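Fixing a wrist tracker that drops out halfway through a take

If you record hand demonstrations for robot training, you'll meet this fault sooner or later: the take looks fine, then you load it and the left wrist teleports across the room. Ours did it in 15 takes before Bontu Lencho spotted the pattern, and I'm still delighted by how simple the fix was!

What the fault looks like

Open the take in your viewer (we use Greltaveck) and plot the wrist position. A healthy track is a smooth wiggle. A bad one goes flat, jumps, then carries on as if nothing happened. In take 123 the jump came every time the forearm rolled inward.

Find the cause

1. Play the video beside the plot and stop at the first jump.
2. Look at the square markers on the wrist housing. If they're turned away or covered, you have a visibility problem, so loosen the strap, rotate the housing toward the camera and tighten it again.
3. If the markers are in plain view, suspect the cable. Ours was pulling at the plug whenever the arm reached forward.

Fix the cable

Stop the recording and unplug at the computer end first. Check the whole length for kinks, then plug back in and leave a generous loop of slack below the wrist. Reach as far as the task will ever take you, both arms, and roll your wrists a few times. You should feel no tug at all. Keep the loop clear of your chair, too (I caught mine on an armrest and got a brand new fault for my trouble).

Test with a real task

Waving your arms around won't bring the fault back. Pick something fiddly that makes both hands turn and reach, and tape rolls with a cutter are wonderful for it. 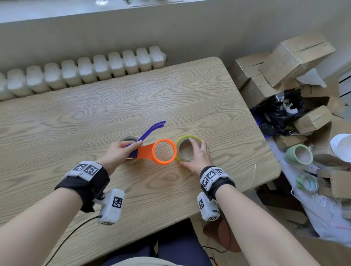 Record 4 short takes and plot each one before you go on. Abenezer Gudeta likes to do 6, with the last couple at full speed, and I've come around to his way. If the track still jumps, swap the left and right cables. A fault that moves to the other wrist is in the cable, and one that stays put is in the module or its plug.

Mark the bad takes in your log and leave them out of training until someone has gone through them.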